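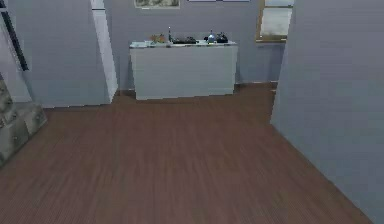

The Quezada Teaching Station is a remote-control package for showing a mobile robot how to carry out household tasks in a simulated home. An operator drives the robot from room to room, and the station records the movement together with the view from the robot. Most tasks begin with travel across open floor to a work surface, such as a low, pale cabinet with several small objects arranged along its top, and the operator is expected to plan the approach before any object is reached. The station is supplied by Solton to universities, technical colleges and product development groups.

Each station consists of a seated console, two hand controllers, a foot pedal and a license for the Lison recording software. The left controller sets the direction and speed of the base. The right controller guides the arm. The foot pedal must be held down for any command to be sent, and releasing it stops the robot at once — this applies in simulation as well as on hardware, so that operators form one habit.

The software includes 28 furnished home layouts. Surfaces range from kitchen counters to dining tables, and objects may also be placed on the floor, where they are harder to notice from a moving base. Customers may rearrange furniture and save the result as a new layout.

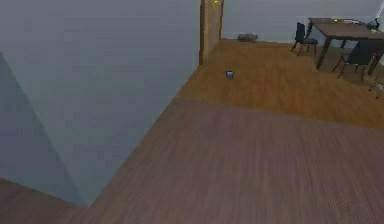 Operators are advised to slow the base before turning past the end of a wall. Fast turns reduce the quality of the recorded view and make a demonstration less useful for training. The software marks any passage in which turning speed exceeds the limit set by the supervisor, and the marked passage may be trimmed or the demonstration repeated in full.

Demonstrations are stored with the task instruction, the layout name and the operator number. A standard station holds 1,300 demonstrations before older work must be moved to outside storage. Playback is available at normal and half speed, and a supervisor may add written remarks at any point.

Operator training is provided at the time of installation and takes 2 days. The first day covers driving and camera awareness. The second covers picking up, placing and recovery after a missed grasp. Noemí Barajas, Training Manager, is the contact for group courses, which are held on Thursday mornings and are limited to 13 participants.

The station requires a desk at least five feet wide and a wired network connection. Delivery normally takes roughly six weeks from receipt of a signed order. Software updates are included for the first year — extended coverage may be purchased at any time before that period ends.

Prices are provided by written quotation. Customers who already own an Ollard console may order the controllers and software separately.

Related items
Quezada Foot Pedal, Replacement
Lison Recording Software, Additional License
Lison Layout Editor
Ollard Console Adapter Kit
Hand Controller Pair, Left and Right
Operator Training, Group Course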